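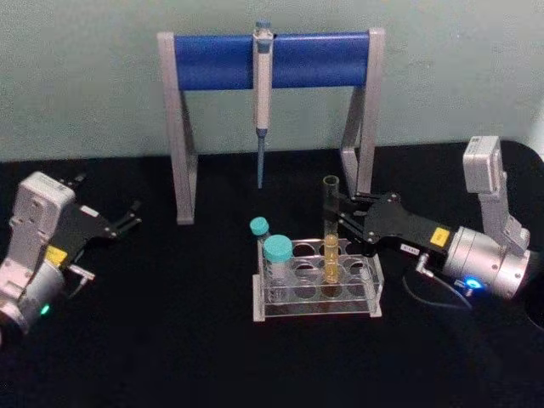 Station at step 4, right gripper closed on the glass tube in the rack, left gripper open.

Pre-run software inspection: two-arm tube handling station
Site: Mirkstead lab
Control stack: Urnier motion controller, Kollico perception node, Chu task planner
Result: passed with comments, two items open

1. Controller start-up
[OK] Both arms report ready before the planner is allowed to connect.
[OK] Config file on the controller matches the one in the repository.
[OK] Speed limit set to 50 per cent for the first cycle.
Comment: The limit goes back to its default after a controller restart. Check it again after any power interruption, including a short one.

2. Stops and watchdog
[OK] Emergency stop halts both arms, whichever button is pressed.
[OK] Planner process killed by hand during a free-space move. Arms stopped.
[OK] Restart needs an operator to acknowledge at the console.
Comment: The log entry for the killed process read "error 301" with no text. Please add a plain message so the night operator doesn't have to look it up.

3. Perception
[OK] Rack pose found with the clear acrylic rack in its usual place.
[OK] Capped tubes detected and labelled as capped.
[OPEN] Glass tube detection. The open rim is found reliably when there is liquid in the tube. With an empty tube the confidence score drops and the node sometimes returns the rim behind the rack's top plate.
Comment: Do not lower the detection threshold to get around this. It was tried in April and the node began reporting tubes in empty holes. Use the second viewpoint and reject the pose if the two results disagree.

4. Grasp and hold
[OK] Gripper force limit loaded from the glass profile, not the plastic one.
[OK] Fingers close on the upper part of the tube, clear of the rim.
[OK] Idle arm holds position while the other arm has a tube.
Comment: The profile name is shown only in the console header. Read it out before enabling the gripper.

5. Planning scene and collision model
[OK] Table and wall present in the model.
[OK] Pipette stand present, including the blue crossbar and both side frames.
[OPEN] Hanging pipette is modelled as a box that ends at the handle. The narrow shaft below it is left out. Extend the box to the tip and add clearance before either arm is allowed to plan across the middle of the table.
[OK] Cable keep-out zone on the right arm loaded. 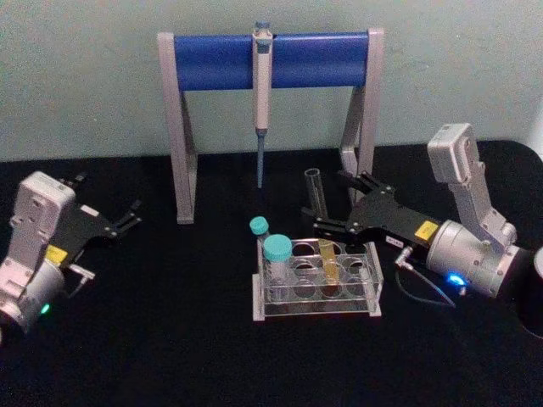 Section 5 check. Both grippers open, right fingertips close to the empty glass tube near the stand.

Comment: With a gripper this low and this near the stand, the planner should take the slow approach profile. Confirm the profile change in the log before sending the close command.

6. Logging
[OK] Joint states and gripper commands share one clock.
[OK] Log disk has room for 1,000 cycles.
[N/A] Remote upload. Disabled at this site.

Before the next run
Fix the pipette model and repeat section 5.
Repeat section 3 with an empty glass tube, using both viewpoints.
Leave the speed limit at 50 per cent until both open items are signed off.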